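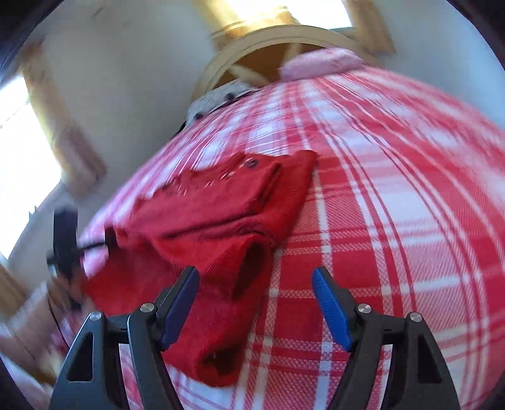 Red sweater on the plaid, upstairs room, good daylight.

OK so the budget post. I keep promising it and then not writing it, and Rafsan Samarakoon has now asked me twice in the comments, so here goes. Quick one, kettle's on.

Background for anyone new: we collect clothes-folding demos with hand-held grippers, for the folding arm we want to buy later. Emphasis on later. The arm is the expensive part and I did not want to pay for an arm before I knew what I wanted it to do.

What we've got to spend until September: $2,409. That's everything. Not per month, everything.

Grippers first. We need 2 of them, one per hand, because folding with one is miserable. I looked at the Lileo kit and the Stukden one. Lileo comes assembled, costs more, and spare pads are only sold in a bundle with fingers you may not need. Stukden is a bag of parts and a PDF. I went back and forth on this for way too long. In the end went with the parts and the PDF. $700 for the pair, shipping in. Lost an evening to screws.

Pads: buy extra. Put them in the first order, not the second. I didnt, and paid shipping again like a fool. Knits are hard on them I think, the fuzzy ones especially, lint gets in the ridges. I wipe them down after every batch now and that seems fine but ask me in a month.

Next line, computer and storage. $458 for a used desktop from Brerkidmont plus drives. I had penciled in a new one. Glad I called them first, the guy talked me down to something older with more room for disks. Video eats disks. Whatever you've written down for storage, double it, then go look at the price and cry a bit.

Garments: almost free. Own closet, thrift store, my aunt's bag of kids' stuff. Do not budget for garments. Do budget for a lint roller.

Furniture: zero. I had a folding table on the list, a proper one at waist height, and I crossed it off. A bed is big, it's flat enough, it's already there.

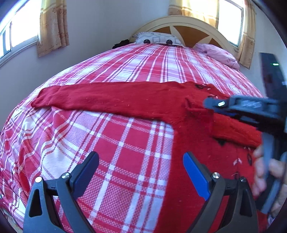 And if the arm ever ends up in somebody's house it'll have to cope with a soft surface and a busy blanket anyway. So I'm calling that a feature and keeping the table money. Your back will complain. Mine does, leaning over for sleeves. Take breaks.

Lights, I'm still undecided. Daylight costs nothing but it moves, and it blows out near the windows. Two cheap panels would let us work evenings. Haven't ordered. If you have a set you like that doesn't buzz, tell me.

So that's $1,158 gone of the $2,409 and the rest is sitting there being looked at. It will not buy an arm. What it might do is cover the deposit on a rental from Hettiarachchi, they do short terms if you pick it up yourself, and I'd much rather rent one for a few weeks and find out it can't reach across a mattress than own one that can't. Waiting on their quote. Will also need a mount of some kind, which I have not priced at all, oops.

Stuff I'd change if I was starting the spreadsheet again: put shipping in its own column. Put tax in there too. Write down the date you got each quote, becuase two of mine had expired by the time I called back and I had to redo half a tab.

Rafsan, you asked about insurance. No idea, sorry. Adding it to the list.

Next post is the sleeve problem, probably. Or the quote, if it comes through first.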